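Print this post | E-mail this to a friend

The move to Bakisthorpe is on for July, and I have been giving things away ever since we signed, which is slower going than I'd hoped. You pick up one brush and remember the old apartment on the hill, and there goes the morning! Our new place is 655 square feet (this one is 800), so something has to give, and I'm afraid it's mostly the drawers. 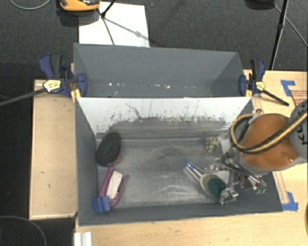
My sister thinks I should stop sorting by room and sort by how often I reach for a thing, and she says the kitchen will hurt the most. She may be right. I own 6 soup ladles and I love them all, though the big one from Sodau does most of the work.

Anyway, the books go next, and then the linens, and I still haven't called about the piano.

Posted 2025-02-26

Print | E-mail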